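Introduction to Accounting for Small Firms
Handout 6: Opening a second office, and what it does to the books

In the last lecture we looked at one firm with one address. Today the firm opens a branch. The case is Grunitz, a bookkeeping practice which has 1,706 clients and wants to open in Skovmont. Please read the case before the seminar and bring a calculator.

1. Which costs belong to the branch

Some costs are easy. The rent in Skovmont, the local phone line and the pay of the people who sit there all belong to the branch. Other costs are shared: the software license, the insurance, the salary of the person who runs payroll for both offices. For these we need a key, which means a rule for dividing. The most common keys are number of staff, floor area and number of clients.

Grunitz uses number of clients. From the first day, 330 of the clients are moved to Skovmont. The branch therefore carries 330 / 1,706 of each shared cost, or 19.3 percent.

Exercise A. The shared software cost is $3,272 per month. Calculate the part of the branch. (Result: $632.92, if you do not round before the end.)

2. Start-up costs

Many students want to put all the start-up costs on the balance sheet. Be careful with this. Desks and computers which will be used for several years are assets and are depreciated. Advertising for the opening, training and moving costs are expenses of the period, also when the management feels that they are an investment.

3. Small purchases

Most firms set a limit, and under this limit an item is booked directly as expense. At Grunitz a desk for $1,151 is above the limit and goes to the asset register. 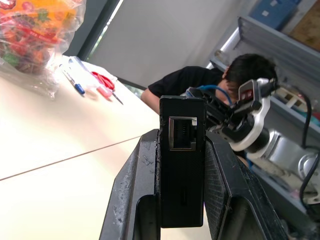

The limit is applied to each item, or to a set if the parts cannot be used separately. This is where the register often becomes wrong. Take a white table whose top is made of two panels that meet in a thin seam: it is one table, so it gets one line in the register, and the two panels are not entered separately to come under the limit. Weerasinghe, our second case firm, made this mistake with its meeting furniture and had to correct the register at year end.

Exercise B. Weerasinghe buys from the supplier Gunis four chairs and one table on the same invoice. Explain in a few sentences which lines you would write, and what more you need to know.

For next time: read the chapter on transfers between offices. We start with the branch current account.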